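Workshop notebook, student arm project (Cotari)
October 4, 2020

Started with the cable problem again. In the last session the joint near the wrist was stopping at random, and we suspected the motor. I changed the order of the motors in the chain and the fault stayed at the same place, so the motor is good and the cable was bad. I crimped a new one and made it longer, because the old one was pulled tight when the arm went fully to the left. Now there is a big loop. It is ugly but it does not pull.

For those who come on the next session: please do not tie the loops down yet. We did this in March and the connector came out of the motor after 66 moves. First we find the full range, then we decide where the ties go.

Dot sheet is on the back wall. The purpose is to compare the commanded position of the tip with the real one, by eye, against the dots. I know this is rough. The Mikville team has a proper measuring table and we have paper and tape, but for finding an error of a few millimetres it should be enough. Pencil line in the middle is our zero for left and right.

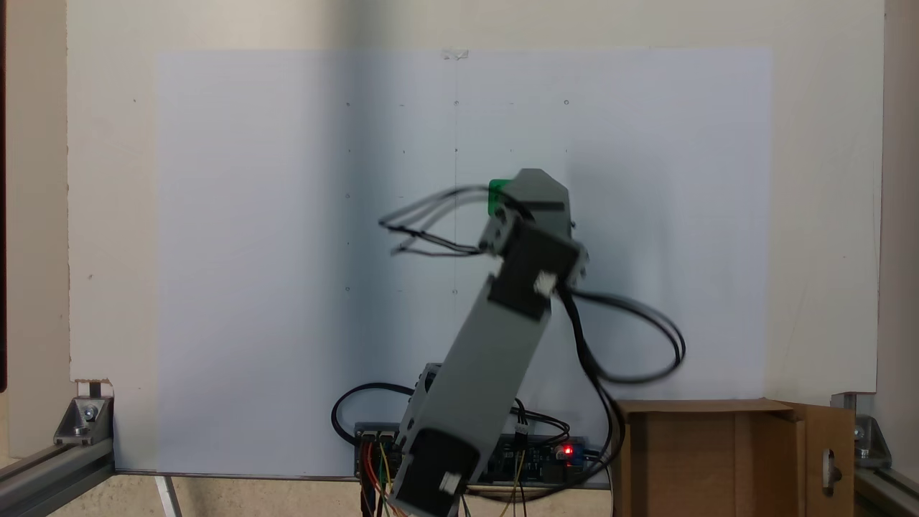
Why do we send the arm back to the home position before every measurement?
Because the gears have some play, and if we come to the same dot from two different sides we get two different answers. Starting always from home, the play is taken up in the same direction each time.

Results of today, short version. Near the zero line the tip goes where it should. Far from it, the tip is too low, and it becomes worse when the arm is more stretched. I think this is the weight of the end piece and the controller is too soft. I raised the P gain on the lower joint in small steps. At the seventh step the arm began to shake and I went one back. The sag is smaller now but still there.

Speed: I left the limit at 139 in the config file. Somebody had changed it to a higher value without writing it here. Please write it here! With the higher value the arm swings past the target and then returns, and the measurement means nothing.

The log file has 4,000 lines and most of them are the same warning about reading time. I did not look into it. It was there also with the old cable, so I believe it is a separate thing — maybe the baud rate.

The rules for Grestville came. The arm must stand inside the marked area for the whole run, cables included. So the big loops will be a problem there and we must think about routing before we send the dimensions.

To do:
- run the dot test again with the new gain, both sides
- ask Polat if they still have the short cables in stock
- print a clip to hold the cable at the elbow
- measure how far the loops go out at full reach
- copy the config file to the shared folder, the one there is old

Power supply was switched off at the wall when I left. Spare crimps are in the second drawer, only a few remain.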